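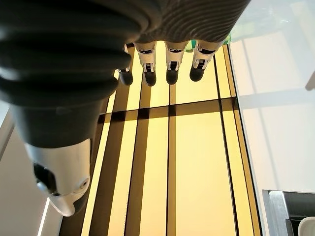
The amber panel with the dark strips, Rondonuwu open day, 13 March 2019

So I finally made it to the Rondonuwu open day, after missing it two years running (once for a wedding, once for a flat tire). It's a light panel shop on the back side of the Maro business park, and if you're going by car, ignore the sign at the first gate and keep driving until you see the loading dock with the green awning. I did not ignore the sign. I met a lot of very nice people at a tile warehouse.

The group was bigger than I expected and the coffee was gone by the time I got my name tag. Our guide was Kurniawati Nasution, who has been there since it was a two-bench operation and talks fast, which I liked. She started us off in the color room. They keep sample sheets in tall slots along one wall, sorted from pale cream all the way through honey and orange to a red so deep it looked brown until she held it up to a lamp. There are 47 yellows. I would have guessed maybe six! Irfan Liem, who rode over with me and paints for a living, wanted to look at every single one and had to be pulled along by the sleeve.

The amber panel with the dark strips was my favorite thing of the whole day. It has that late afternoon color, like sun through a jar of honey, and the strips across it give your eyes somewhere to rest. I asked if I could have one for my hallway and got a laugh and a price list. The price list is on my fridge now, where it is doing nobody any good.

After that we went through to cutting, which is loud, and then to the wiring benches, which are so quiet that everybody started whispering. Sekar Pelupessy showed us how she checks a new panel for uneven spots. She squints at it from the side first, then steps way back to the door and looks again with her arms folded. There's a meter too, but she does the squinting before she picks it up. She let a couple of us try and I missed a dim corner the size of my palm. 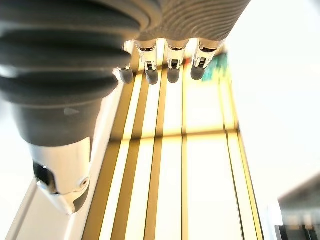

Lunch was in the packing area, on folding chairs, noodles in cardboard boxes and a very good ginger cake that Ernar, the bakery next door, had sent over. I sat with Ebere Onuoha, who orders panels for restaurants, and she told me warm colors are nearly all anyone asks her for now. Five years ago it was all icy white. She's happy about it, she says people look healthier over their soup.

The afternoon talk was on dimming and it lost me pretty early on. Too many slides, and the room was warm. I did write down that the shop shipped 1,371 panels last year and wants to reach 2,000, and then my notes turn into a drawing of a chair.

A few practical things if you want to go. Wear closed shoes, they will turn you away from the cutting room in sandals. Bring cash for the offcuts bin, which is by the exit and easy to walk past. I got two small orange squares and Irfan got a whole armful that slid around the back seat all the way home. They're planning another one in April, mornings only, and you have to sign up at the front desk or by phone.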